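Pre-use and area inspection, hand-guided demonstration station (sink tasks)
Site: Cliltville, ground floor hall
Equipment: Grutar hand-held gripper pair
Checklist issued by: Ondard
Inspection date: July 11, 2020
Status at close: conditional, see comments under 2, 3 and 5

Scope

Covers the sink station where a person performs a washroom task with a gripper in each hand so that the robot can be taught from the recording. Does not cover the robot itself, which has its own sheet. I was asked to use the Ondard form as supplied. I have, but several of its questions were plainly written for a fenced arm and make little sense for a person walking around with tools in their hands. Where that happened I have written what I checked instead.

1. Hand-held grippers

1.1 Fingertips secure, lining not lifting: OK, both sides.
1.2 Marker cubes firm at the wrist, faces clean: OK on the right. Left outer cube had a smear, wiped and rechecked.
1.3 Grip comfortable for a full session: Not assessed. The form wants a tick after a two-minute hold. Two minutes tells you nothing about a wrist at the end of a shift. Keane's setup notes say the grippers are "light enough for all-day use". I would like to see who tested that and for how long before anyone relies on it.
1.4 Pinch points labelled: No. Small hazard, but the label costs next to nothing.
1.5 Spare marker cubes stored away from the work area: No. Put them in the case. A stray cube is a nuisance to the tracking and something else to knock onto the floor.

2. Sink and fixtures

2.1 Stand steady when pushed at the rim: OK with the basin empty. Not tested full. The sink is freestanding, and the form doesn't ask about load at all. Add it.
2.2 Tap fixed and does not swing: Slight movement at the base. Tighten before next use.
2.3 Ledge clean: Fail. Brownish mark between the glass and the bottle. Wipe the ledge between operators, as well as at the end of the day.
2.4 Contents of bottles known and marked: Fail. I was told "it's only soap". Write it on the bottle.
2.5 Glassware removed from the task: Fail. Raised in May and closed as "operators are careful". They may be, but they are picking things up with grippers they can't feel through properly, above a hard floor. Replace the glass with a plastic cup. I'm told this would spoil the match with earlier demonstrations. If the robot can only manage one particular glass, that's worth knowing too, and it still isn't a reason to keep glass here.

Photo and items below refer to the main sink, operator's position.
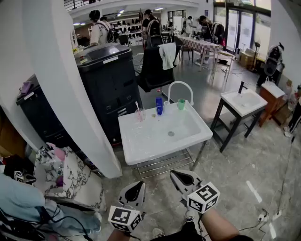
Station 1, operator's view with both grippers in hand. Note the items on the back ledge and the power strip on the floor at lower right.

3. Floor and walking space

3.1 Cables off the floor or covered: Fail. Power strip on the marble with a black cable running along the floor, beside a sink station. Move the strip up off the floor and away from both sinks. I don't accept "the water isn't connected" as a control, as it relies on everyone knowing that and on it staying true.
3.2 Loose cables tidied: Fail. Tangle to the left, near the blue fabric. Coil and tie.
3.3 Floor marking visible: The white marking can be seen. What it means is less clear. I asked what the line was for and got two different answers. Decide, then write it on the sheet.
3.4 Closed footwear: OK, sneakers worn. Form calls for safety boots, which I think is excessive for this task.
3.5 Bare legs: Form says long trousers. Operator in shorts. Low concern while glass is absent, so fix 2.5 first.

4. Other people in the hall

4.1 Area closed to others during demonstrations: No. The hall is shared and people with bags come through it. The operator is looking at the sink and won't see somebody stepping in behind.
4.2 Chair and bins clear of operator's path: Marginal. Office chair directly behind the main sink should go. Large bin may stay if it is pushed back.
4.3 People told that recording is under way: No sign up. Put one at each way in.

5. Claims made for the method

The form has no section for this, so I have added one. The introduction says hand-guided demonstration "removes the risk" because no powered arm is near the person. It removes one risk. Trips, glass, sore wrists and power near a basin were all here before the robot and remain.

The project sheet also reports 97 usable demonstrations out of 100. It doesn't say what counted as usable, or whether a dropped cup was logged as an incident or just deleted. Drops are to be written in the incident book from now on, whether or not the recording is kept.

Actions before next session

Replace glass (2.5). Raise and move power strip (3.1). Tie cables (3.2). Label bottle (2.4). Tighten tap (2.2).

All 5 to be shown to the inspector in place. An email saying they are done will not close them. Remaining items by the next routine inspection.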